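Search this site... Go

Oltema open day: an afternoon with the two-arm folding bench

I have been to enough robot open days to pack a sandwich and keep my hopes low. Usually there is a rope, a big screen, and a machine doing something it has clearly done ten thousand times. Oltema's in August was much more fun than that! They let us stand close to the table for as long as we liked, ask rude questions, and (best of all) watch the parts that went badly.

The folding bench is a pair of small arms on a white table, with a control program Oltema calls Dindwood. You give it a shirt in a heap and it tries to hand you back a folded one. I got there on the first bus and stayed until they started stacking chairs, and I watched shirts nearly the whole time. My feet hurt. I'd go again next week.

Picking up from a heap

If you've never watched a robot deal with cloth, the first grab is where all the suspense is. A box has corners you can count on. A heap of soft fabric has folds, and a fold could be a sleeve, a hem or just the middle of somebody's back. The gripper comes in low and open, slows way down near the cloth, and then you hold your breath. The fingers have blue tape wrapped on them, wrinkles and all, and I loved seeing that. It's a working bench, and it looks like one.
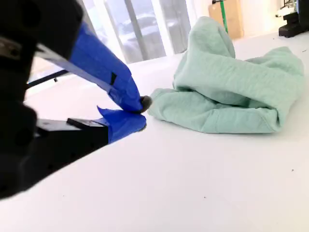
Getting it flat and folded

Once the shirt is spread out, the pace picks up. One arm works from the left and one from the right, and when they have a good hold it's a pleasure to watch, like two people making a bed who have done it together for years. When they don't have a good hold, you get a sleeve dragged halfway across the chest and a long pause while Dindwood thinks it over. One visitor next to me kept whispering "other side, other side" at it. I may have joined in.

Bringing the sides in toward the middle is the part I'd show a friend. The angles don't have to be perfect for the shirt to start looking like something you'd put in a drawer, though the sleeves are a weak spot. They like to bunch up under the collar, and a bunch there stays put through everything that follows.

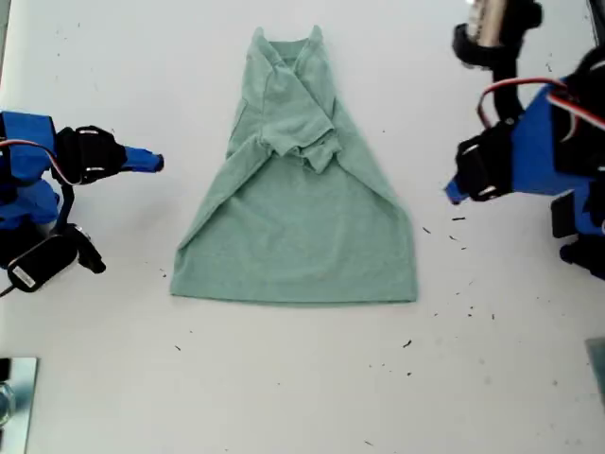
Hems are much better. A wide, flat lower half gives the arms something to work with, and the last fold upward is usually the tidiest of the lot. I saw a few I would have been proud of, and I worked two summers in a clothing store.

How good is it, really?

The handout gave 1254 practice folds on the bench so far, with 109 of them done that week. It didn't give a success rate, and I wish it had. From where I stood the results were mixed, with thin, slippery shirts giving it the most trouble. You would still beat it easily at home. But the recoveries impressed me more than the clean runs did. After a missed grab it backed off, looked again and tried a different fold of cloth, with no one touching a key.

Gripes

The room was warm, and the talk on the Trurkach simulator ran long and was hard to hear from the back. Seating for that one was set out for 100 people and plenty more were standing. I'd also have liked a turn at steering the arms by hand, which the Gilchrist open day offered last spring.

Worth going?

Yes, very much, especially if you like seeing things while they're still being figured out. Go on the early side, skip straight to the folding bench, and wear decent shoes. Kids are welcome and the ones I saw were glued to it. Coffee is free but runs out before lunch.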